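4.2. Validez de la tasa de éxito como medida

Los resultados publicados para la política Forilach se apoyan en una sola cifra, la proporción de episodios completados, y conviene leerla con cautela. De los 300 episodios que ejecutamos, 140 se dieron por válidos con el criterio original, que solo exige que el objeto acabe dentro del contorno del plato. El criterio no distingue entre depositar y dejar caer.

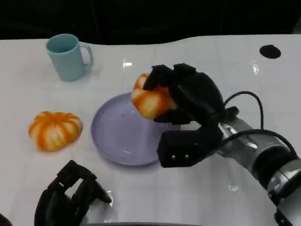 Al añadir una condición sobre la altura de apertura de los dedos, la ordenación de los métodos cambia y la ventaja sobre la línea base Vandholm se reduce a 2 puntos. No creemos que una diferencia así respalde la generalización que se le atribuye. Tampoco ayuda que los objetos de prueba sean tan pocos.

Figura 9. Vista desde la pinza, con el cuenco y la taza volcada sobre la mesa.

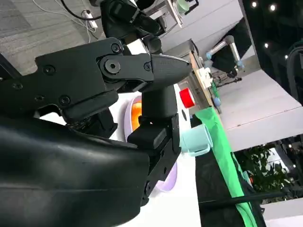

Higuchi objeta que endurecer el criterio a posteriori perjudica a las políticas entrenadas con el antiguo, y que la comparación justa exigiría reentrenarlas todas. La objeción es razonable, pero deja intacto el problema: la cifra original sigue sin medir lo que su nombre promete.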